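# Learning to read again at my age

January 2024

I promised a few of you I would write about how the Chinese lessons are going, and then the holidays came and the oven broke and my sister stayed an extra week, so I'm only getting to it now. Pour yourself something warm. This one wanders.

I started in September with a secondhand textbook and a teacher named Rocío Marín, who grew up in a Spanish-speaking house, studied in Taiwan for years and now teaches a small evening class above the pharmacy. There are six of us when everyone comes. I signed up because my son and his wife moved to Taichung, and I got tired of smiling at menus when I visited. I figured I would pick up some polite phrases and leave the characters to younger people. Rocío had other plans! On the first evening she handed out squared paper and had us write the character for "person" until our hands hurt, and it only has two strokes.

What I wasn't ready for was how much it would feel like being five. I have been reading since before I can remember, so I'd forgotten that reading is something a body has to learn. You sit there with a page and nothing comes off it. Then one day a little piece does - the character for "big," say, or "water" - and you feel like jumping up and telling the whole bus. (I did tell one lady on the bus. She was very nice about it.)

Numbers have been my best friends through all this. Rocío says every beginner goes hunting for the digits first, and I certainly do. Put me in front of a page of Chinese and my eye runs straight to whatever is in the figures I grew up with, and from there I try to work my way outward. Dates are especially good for this, because the character for "year" likes to sit right behind them, and the one for "month" isn't far off. A company history or a museum wall is a lovely thing for a beginner, much kinder than a novel.

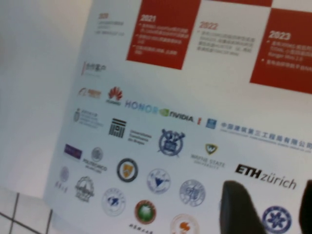

*2021 in white, 2022 in red, and lots of small print I still have to work up to.*

My friend Sidra Warraich, who is in the class with me and is a good deal quicker, has a different system. She learned to read Urdu as a child and then English and then a bit of Arabic, and she says by the fourth time around you stop being scared of a page that won't talk to you. She just looks for repeats. If the same shape comes up three times in a paragraph, she copies it down and looks it up, and half the time it turns out to be "of" or "is," and she's delighted anyway. I've tried it her way and I get distracted. I end up making up stories about the shapes. There's one that looks to me like a man running for a train with a suitcase, and I will never be able to see it as anything else, whatever it really means.

We've got a notebook going between the two of us, a big green one she named Gurna, after a place in a story her grandmother told. One week it lives at my house and the next at hers. Whoever has it writes in the new characters and some silly sentence using them, and the other one has to answer underneath. Rocío found out about it and asked to see it, and she laughed so hard at one of mine that she had to sit down. I had meant to write "I want to buy fish" and what I wrote was closer to "the fish wants to sell me." I've left it in.

Now, about the numbers, since several of you asked what a person really needs. Our textbook says you can get through a newspaper with 2000 characters, give or take your patience. At New Year I went through the notebook and my flash cards and found I can recognize 221. That's on a good morning after coffee. I was a little low about it for an evening, I'll admit, and then I remembered that in August I had none, and that my granddaughter has been at the alphabet since last spring with only 26 letters to worry about and still puts her S on backward. So I cheered up.

The thing that has helped most, more than the cards, is reading dull things. I used to save up my courage for poems and children's tales, and they're hard! Poems leave out everything you'd lean on, and children's tales are full of ducks and magic combs. Dull writing says the same few things over and over. Press this, don't do that, see page so-and-so. A page of instructions will give you "please" and "not" and "before" and "after" until you know them in your sleep.
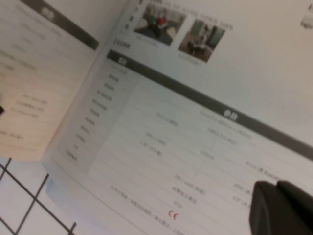
And the nice part is that dull writing is everywhere and it's free. My daughter-in-law mails me the leaflets from her medicine boxes and grocery flyers, and I sit at the kitchen table with a pencil and go over them like they were letters from a friend. I've learned the word for "umbrella" from a flyer, and the one for "dizziness" from a cold remedy. I can't say I've needed either one out loud yet, but I'm ready.

My speaking is another matter, and a sore one. The tones slide around on me when I get excited, and I'm usually excited. Rocío has me hum them in the car. If you've seen a woman in a blue hatchback stopped at the light by the library, humming up and down with a very serious face, please just wave.

We go back to class after the break and start on directions - left, right, straight ahead, over the bridge. I'm hoping to have enough by spring to get myself from my son's apartment to the market and home again without calling anybody. Sidra wants to come along on that trip, and we've been looking at fares. I'll let you know. In the meantime, if any of you have old Chinese leaflets or takeout menus in a drawer, I'd be so happy to have them, stains and all.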